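World > Borders & Conflict > Features
Filed under: Ceasefires, Trade, Long Reads

The Bridge at Lendov Is Open Again, and You Should See the Line

January 4, 2020
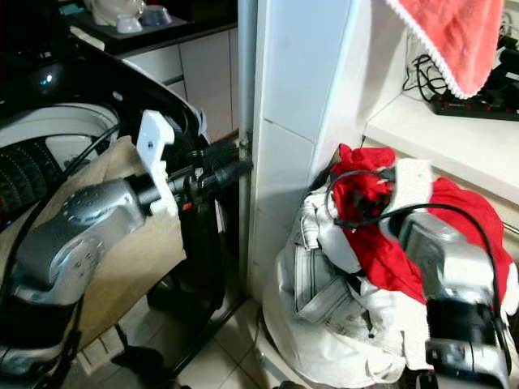

For eleven years the quickest way from Lendov to Dodent was to fly to a third country, wait overnight, and fly back. The two towns face each other across the Prurik, which is a narrow river even in spring, and on a still evening you can hear a dog bark on the other side. Then last May the barriers on the old road bridge went up at six in the morning, and people started walking. I have been writing about ceasefires for most of my working life and I've learned to keep my expectations low, but I'll say it plainly: this one is a joy to report on. What people carry over the bridge tells you more than the text of the agreement does. First it was photographs and jars of food, and then medicine. By fall it was household appliances, and above all washing machines, the top-loading kind with the white drum, the ribbed agitator and a glossy black lid that stands up when you open it. You couldn't get one in Dodent at any sensible price during the closure. Now they come across on handcarts, roped down, with the lid taped shut and a whole family pushing.

The agreement itself is short. I read it on the bus, twice, and still had time to look out of the window. It says that civilians holding papers from either bank may cross on foot between six and six. It says that goods for personal use are free of duty up to a limit that both customs services had to look up when I asked. It says nothing at all about who owns the hills behind Dodent, which was the cause of the fighting in the first place, and nothing about the flags.

Leaving all that out was the clever part! Every earlier round of talks began with the hills and ended there, usually before lunch on the second day. The Bandara round, named for the lakeside hotel where the delegations stayed, started with the bridge and the bridge alone. The negotiators had a structural survey in front of them, a list of repairs, and a price. Those are things two angry governments can discuss without anyone having to give a speech.

The survey found that the bridge was in better shape than either army believed. It is 305 feet long, with stone piers and a steel deck, and the only serious damage was to the middle span, where a shell had gone straight through and left a hole the size of a small car. Both sides claimed for years that the other had fired it. The agreement calls it "the gap in the deck," and the repair crews, who came from both banks and worked opposite ends of the same gap, had it closed in nine weeks.

I got to Lendov in the dark and the line was already down past the pharmacy. The daily limit is 500 people in each direction, and it is reached nearly every day, so those who want to be sure of a place come early and bring something to sit on. Folding stools, milk crates, one very fine upholstered dining chair. There's a woman who sells tea from a cart at the bend, and she takes either currency at a rate of her own that is better than the bank's. Children run ahead to the gate and come back with news of it, most of which is wrong.

What struck me was how much talk there is. I had expected silence, or nerves. A retired teacher told me she crosses every week to see a sister, and that the two of them had run out of important things to say by June and had gone back to arguing over a recipe. She was delighted about this. A young man in a work jacket had never been to the other side in his life until the summer, and now he has a girlfriend there and very strong opinions about the opening hours. (He wants nine in the evening. So do all the restaurants on the Dodent waterfront, and I'd bet on the restaurants.)

The guards deserve a paragraph. Each side keeps its own booth, and for the first month they didn't speak to each other except by way of a telephone that rang in a capital city. The telephone is still there. But when the card reader in the Lendov booth failed one morning in the fall, a guard from Dodent walked over with a spare cable, and the line kept moving. I asked both commanders if that was allowed. Both of them told me it was not, and neither seemed to be planning to do anything.

None of this is peace, and the people in line are the first to tell you so. There are still mines in the orchards north of Dodent. The list of the missing has 200 names on it, and the commission that is supposed to share burial records has met only once. A family I sat with in Lendov has kept a room ready for a son since the second winter of the war, and they go over the bridge with his picture and ask in shops. They've had kindness from everybody and no answer. They support the opening, fiercely, and they also can't stand to hear it called a success.

There are politicians in both capitals who would like to see the barriers come down again. In Lendov they talk about smuggling, and there is some, mostly cigarettes and phone parts. In Dodent they say the crossing makes the present line look permanent. That's a serious argument, and I heard it made well by people who lost houses on the far bank and can now walk past them and see someone else's curtains. One man had done it a single time and said he wouldn't do it again. He was still glad his daughter could go to the dentist.

The agreement runs for one year and then has to be renewed by letter from each side. Two letters, that's the whole procedure. Diplomats I trust think they will be sent. The repair fund has money left over, and there is a proposal to use it on a second lane so that ambulances can cross, with the engines on one bank and the better hospital on the other. A draft already exists. It is four pages long and doesn't mention the hills either.

I went over on my last afternoon, stamped out and stamped in, and it took me less than five minutes. Halfway across, a couple had stopped their cart to tighten the rope on a washing machine, so the rest of us squeezed by on the upstream side, where the new deck plates haven't been painted yet. The Dodent booth has a heater and the Lendov one doesn't. Bring gloves if you're going in winter, and small bills for the tea.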